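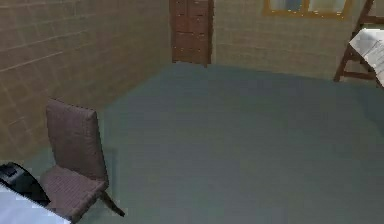
What is in the Dunirach tile and grout records? A set of 795 inspection entries for tiled walls and floors in domestic and small commercial rooms, with the material, joint width, age and condition of each surface written down in a fixed format.

Dunirach Tile and Grout Records

Version 3, README

Summary

The records were put together for people who estimate repair work on ceramic and porcelain tiling. Each entry covers one surface in one room. A bathroom with three tiled walls and a tiled floor therefore produces four entries, which share a room code. Entries were made on paper forms during inspection and typed up afterwards.

Contents

- `surfaces.csv` - one line per inspected surface, 795 lines plus a header
- `joints.csv` - joint widths, measured at up to five points per surface
- `repairs.csv` - 318 lines, one for each repair on record
- `codes.txt` - list of the short codes used for adhesive, grout and backing
- `CHANGES.txt` - corrections between versions

Files are UTF-8, comma separated, with a full stop as the decimal mark. Empty fields mean that the value was not recorded. A zero is a real zero.

Main fields in surfaces.csv

- `room_code` - four letters and two digits
- `surface` - wall, floor, splashback or sill
- `tile_body` - ceramic, porcelain, stone or unknown
- `tile_w`, `tile_h` - face size in millimetres, without the joint
- `laid` - decade of installation, where the owner had paperwork
- `backing` - see `codes.txt`
- `hollow` - share of tapped tiles that gave a hollow sound, 0 to 1
- `condition` - grade from 1 (sound) to 5 (failed)

How the entries were collected

Inspections took place in two areas. The Dravus set comes from flats with concrete floors, the Fomby set from older houses with timber floors. The two sets should not be pooled without a check on `backing`, as floor movement has a large effect on joint cracking - a model fitted to Dravus alone will underestimate failures in Fomby houses.

Joint widths were taken with a feeler gauge. Gauges were replaced in March, and the new ones read to 0.1 mm where the old ones read to 0.5 mm. The column `gauge` in `joints.csv` says which was used.

Hollow tiles were found by tapping with a steel rod. On surfaces with more than 200 tiles, every second tile was tapped. On surfaces with more than 400 tiles, every fourth tile was tapped. The interval is stored in `tap_step`.

Grading

Grades follow the Ueda scale, which is printed in full in `codes.txt`. Grades 1 and 2 need no work. Grade 3 covers worn or stained grout with firm tiles. Grade 4 means loose tiles or missing grout, and grade 5 means that the surface has to be stripped. Each surface was graded once. No second opinion was sought, so agreement between inspectors cannot be worked out from these files.

Known problems

- Swimming pools, wet rooms and outdoor paving are not covered.
- `laid` is blank for most Fomby entries.
- Epoxy grout was coded as cement grout in version 1. This was put right in version 2, but copies of version 1 are still in use.
- Sills under 100 mm deep were sometimes entered as splashbacks.
- Repair costs are as quoted, before tax, and have not been adjusted for inflation.

Use

The records may be copied and altered for any purpose, provided the version number is kept with them. They are not suitable for judging whether a particular wall is safe. Corrections should give the room code, the field and the proposed value - reports without a room code are not processed.

6 comments | 14 shares

Dunirach Tile and Grout Records | Contact | Terms of use | Back to top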